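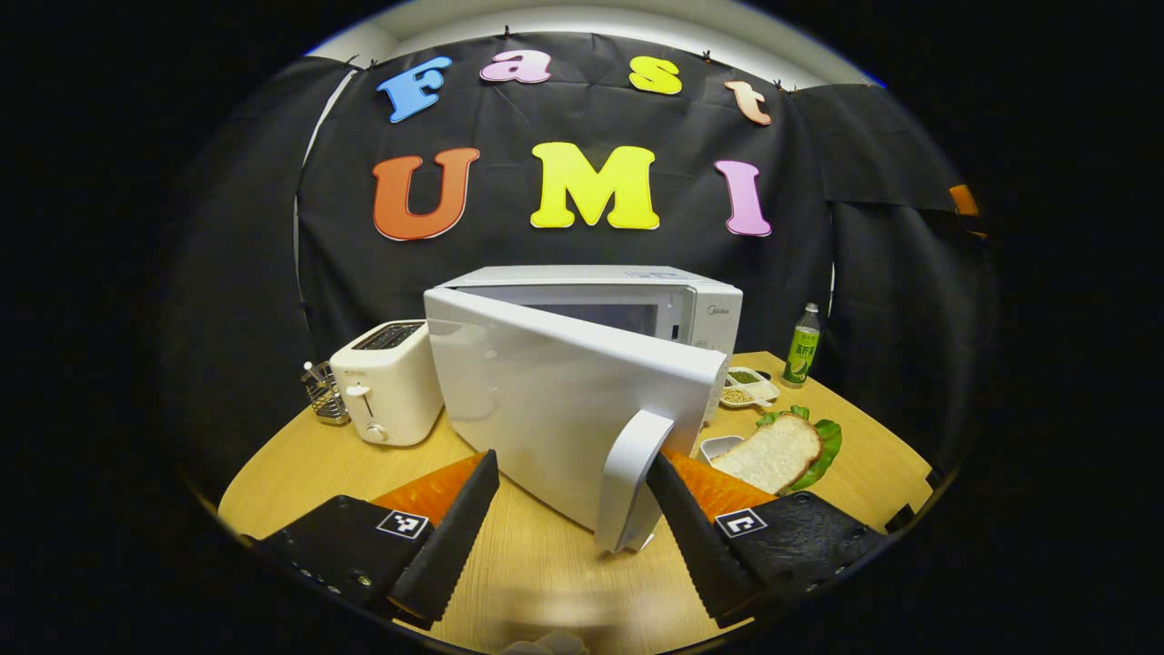
Fuvon's note from the morning call was that we have plenty of openings and hardly any closings, and that the policy will learn to leave doors hanging if we keep on like this. Fair. Checked the index: 3,507 episodes in total for the microwave task, of which 172 end with the door shut.

October, 2:40 pm. Plan for the rest of the batch:

Start every other episode with the door already open. Hand comes in from a different side each time. Keep the toaster and the bread where they are until we reach 400 closings, then shuffle the table.

Prendik split still has 5 episodes with no gripper width logged. Left them out, marked in the sheet.

Totik export takes the new "close" label without changes. Krajčí want the raw video as well, so don't clear the card after upload.

To do: recheck calibration before the next run.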